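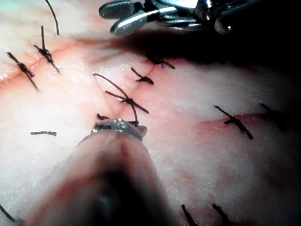 Wael El Idrissi
A few people starting surgical rotations in June asked me how I handle studying on top of the hours. Long answer, so I'm making it a thread.

1/ I stopped trying to read a chapter a night. I read four pages before dinner and close the book. Some days it's two pages. The chapter on bowel is 56 pages and took me most of a month.

2/ I write things out by hand. I tried Clakoder for flash cards and had 3,000 of them within a year, most of which I never opened again. Now I keep one notebook, and when it's full I copy the useful parts into the next one.

3/ Sleep comes before reading. If I've been up all night I go home, eat something, and sleep. I used to sit in the library at Nisthorpe after a night shift with a highlighter and I remember none of it.
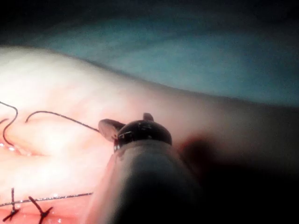
4/ Ask the senior people what they got wrong in their first year. You'll learn more from that than from asking what to read. Ask while you're walking somewhere. They talk more.

5/ Practice tying on whatever is around. I have thread on a drawer handle in the kitchen and do 22 knots while the coffee brews. Left hand too. My left hand was terrible until the second winter.

6/ Food: cook once, on your day off. I do a big pot of lentils and a tray of chicken thighs and freeze half. The cafeteria closes earlier than you think and the vending machine takes only coins.

7/ Shoes. Buy two pairs and switch them every other day. Mine were $89 a pair and I complained about it, but my knees stopped hurting.

8/ Someone asked about the Wikström book. The old edition is fine. The figures are the same and the newer one is heavier to carry.

9/ Call your family on the walk home. Ten minutes is enough. I'll answer the questions about exam dates tomorrow.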